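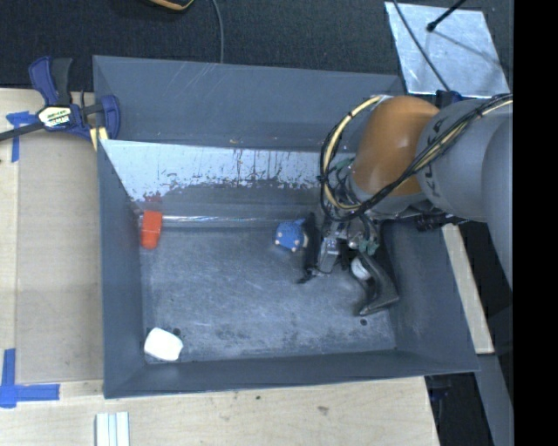
Parish Records and Sacristy Assistant (part-time)
Burley Lutheran Church, Burley

Position summary

Burley Lutheran Church is seeking a part-time assistant to maintain the parish registers and prepare the sanctuary for worship. The position reports to the parish administrator, Remo Fontana. Hours are divided between the church office and the sacristy, with most office work done in the mornings.

The congregation has 1,308 baptized members on its rolls. Registers of baptisms, confirmations, marriages and burials are kept on paper and in the Gitari membership database. The two sets of records do not agree in all cases, and reconciling them is the main project for the first year.

Duties

Enter baptisms, confirmations, marriages, burials and transfers in the bound registers and in Gitari within five working days of the service or notice.
Prepare certificates and letters of transfer on request.
Compare the older registers with the database, starting with baptisms, and list discrepancies for the pastor's review. Do not correct a bound register without written approval.
Set out altar linens, vessels, candles and hymn numbers before services. Clear and store them afterward.
Change paraments according to the church year. Lent and Holy Week require additional hours, which are scheduled in February.
Order communion wafers, wine, candles and certificate stock.

Requirements

Accurate data entry and legible handwriting. The registers are written by hand in permanent ink.
Working knowledge of the liturgical calendar, or willingness to learn it before Advent.
Ability to keep pastoral information confidential.
Ability to lift 25 pounds and climb one flight of stairs.
A background check is required before the start date.

Membership in this congregation is not required. Applicants should be comfortable working in a Lutheran setting and handling items used for the sacrament. Reading knowledge of German is helpful — the oldest baptismal register is in German script — but training on the common entries will be provided.

Hours and pay

Fifteen hours per week, including worship preparation. Pay is hourly and depends on experience. Paid leave accrues from the first month. The position does not include health insurance.

To apply

Send a cover letter, a resume and the names of two references to Remo Fontana at the church office. One reference may be a pastor or other church leader. Interviews last one hour and include a short transcription exercise from a sample register page. Applications will be reviewed as they arrive until the position is filled.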